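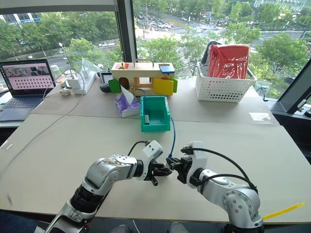
Workshop > Batteries & Charging > Maintainers

Drullau Timico Battery Maintainer for Cars, Vans and Light Trailers

Print this page | E-mail to a friend

The Timico is a battery maintainer for 12-volt vehicle batteries. It is meant for the car that stands for a long time without being driven: the convertible in winter, the second car of the family, the camper van, the old sedan that you are going to restore when there is time. You connect it, you leave it connected, and the battery is kept at full charge until you need the vehicle again.

Please note that a maintainer is a different tool from a fast charger. If your battery is completely flat and you must drive to work in one hour, the Timico will not help you. It charges slowly. A healthy battery which is half empty will normally need one night, and a large van battery may need the next day also.

How it works in daily use

Connect the red clamp to the positive pole and the black clamp to a clean metal point on the body or engine, as your vehicle handbook shows. Only after this, put the plug in the wall outlet. The lamp on the housing is orange during charging and becomes green when the battery is full. From this moment the Timico measures the voltage and gives a small current only when the battery asks for it. If the clamps are put on the wrong poles, the lamp blinks red and no current flows. Correct the clamps and it starts by itself.

When you take it off, do the same in the opposite order — first the wall plug, then the black clamp, then the red one.

For customers who connect and disconnect often, we recommend the ring terminals. They are screwed to the battery one time and end in a small covered plug, which you can lead out to a place that is easy to reach. On many cars the hood can then be closed fully while the maintainer is working. Do check that the cable is not pinched by the hood edge or lying near the fan. 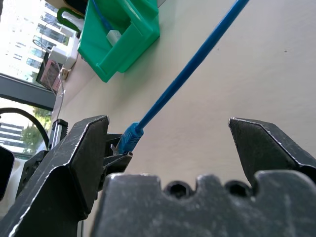 The cable between the housing and the battery is 17 feet long. In the first version it was shorter, and several customers wrote to us that it did not reach from the wall to a car parked with its nose to the door. Mr. Jabari Mollel, who keeps a van and a boat trailer in the same garage, measured it for us on his own floor, and we used his number.

Which batteries are suitable

The Timico can be used with ordinary lead-acid batteries, with AGM and with gel. There is a button for selecting the type, and the maintainer remembers the last selection after a power cut. It is not suitable for lithium starter batteries. It also must not be used on the drive battery of an electric or hybrid car. The small 12-volt battery in such cars can be maintained in most cases, but the connection point is sometimes hidden, so please read the handbook first or ask us.

In the box

Timico maintainer with fixed wall cable
Battery cable
2 clamps, red and black
2 ring terminals with covered plug
Wall bracket with screws
Printed manual in English and Spanish

What our customers ask

Can it stay connected all winter? Yes. Many of our customers connect it in December and take it off in spring. Look at the lamp from time to time, and with older batteries check also the fluid level.

Can it stand outside? The housing is protected against splashing, but the wall plug is not. Use it under a roof.

Does it erase the radio code or the clock? No, because the battery remains connected to the car.

My battery never reaches green. What is wrong? If the lamp is still orange after three days, the battery is probably worn out and should be tested. A maintainer cannot repair a battery with a dead cell.

Ordering and service

We have sold over 3000 of these maintainers through the Naseri shop, and we keep spare clamps, fuses and cables in stock. The fuse is in the battery cable and can be changed without opening the housing. For questions before the order, write to Lilla Gál. For returns and warranty, please write to Edith Restrepo and include a copy of your invoice.

Orders paid before noon leave our warehouse the same working day.

Filed under: Car Care, Winter Storage, Chargers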